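Welcome, and thanks for stopping by the Distham Laundry Room's question page. These are the things people ask us most often about folding T-shirts at home, sorted into something like an order. Eino Hämäläinen started the list for his folding evenings and the rest of us have been adding to it ever since, so please forgive the places where we wander. Last updated 2 February 2019.

## Getting started

**Do I need a folding board?**

You don't, although plenty of people love theirs and we would never take one away from anybody. A board gives you the same width every time, which is lovely if your shelves are narrow. For most drawers your two hands will do, and once you've folded a dozen shirts you'll find you have a width of your own anyway.

**What's a good surface to fold on?**

Anything flat, clean and wider than the shirt with its sleeves out. We like a woven fabric cover because a cotton shirt grips it a little and stays where you put it, while on a polished table the first sleeve tends to slide back just as you reach for the second. A bed works too, but it's soft and low, and your back will have opinions by the end of a big load — if you can raise the work to hip height, do.

**The shirt came out of the basket in a heap. How do I find my way around it?**

Look for a hem first. On most T-shirts the bottom hem is a doubled edge with rows of stitching, and it's much easier to recognize in a crumpled pile than a shoulder or a sleeve. Take hold of it, follow it along with your fingers until you reach a side, and then lift. If there's lettering on the shirt, that will tell you which way is up as soon as enough of it is showing.

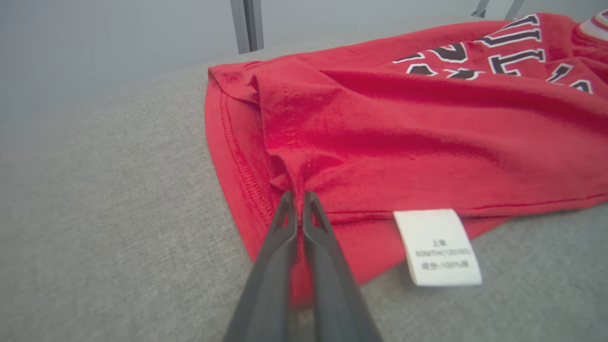
**How soon after drying should T-shirts be folded?**

As soon as you can manage, and preferably while they still have a bit of warmth in them. Creases set as the cotton cools in a pile, and a shirt smoothed out warm will often need no ironing at all. If the load has already gone cold, give each shirt a good shake by the shoulders and smooth it from the middle outward with the flat of your hand.

## The fold itself

**Which fold do you teach first?**

The plain one. Lay the shirt face down, bring one side in to the middle with its sleeve turned back, do the same with the other side, and then fold up from the hem in halves or thirds, whichever suits your drawer. Eino likes to stop and smooth after every step, and newcomers sometimes get impatient with him, but it does make for a flatter stack.

**Should a printed shirt be folded face up or face down?**

Start with it face down, so the print ends up on the outside of the finished fold where you can find it. Thick lettering doesn't enjoy a sharp crease, so make your folds soft and don't press down on them. Never iron straight onto a print, either; turn the shirt inside out or lay a thin cloth over it.

**Is it all right to leave something half done at the side while I work?**

Of course it is! Most of us keep a spot at one end for whatever is waiting its turn, and leave the middle clear for the piece in hand. If you're right-handed you may like the waiting things on your left, though we've had people swear by the opposite and we've stopped arguing about it.

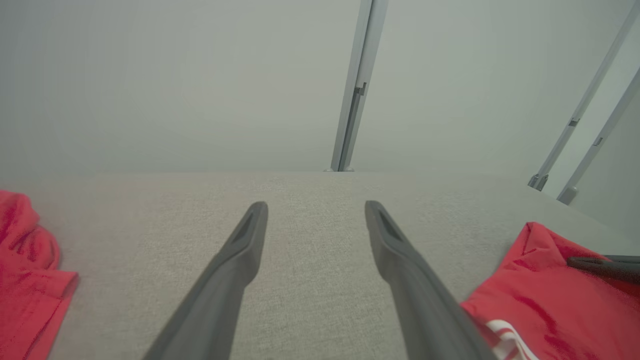
*Red cloth at the left, open fabric in the middle.*

## Keeping things nice afterward

**Do bright reds need to be kept apart?**

In the wash, yes, for the first few times at least, and in cold water if you can. Once a red shirt is properly dry it can share a drawer with anything. Do be careful about putting it away damp against something pale, however neatly it's folded.

**Stack them or stand them on edge?**

Standing them up lets you see everything at once, and it's what we'd suggest for a deep drawer. For an open shelf we prefer stacks, and short ones, because a tall stack leans and then you're folding it all over again. Hang the very heavy shirts only if you have wide hangers.

**When do the folding evenings start again?**

In September, same room as before. Bring 4 T-shirts of your own, clean and dry, and come in whenever you're ready — we always spend the first part of the evening chatting anyway.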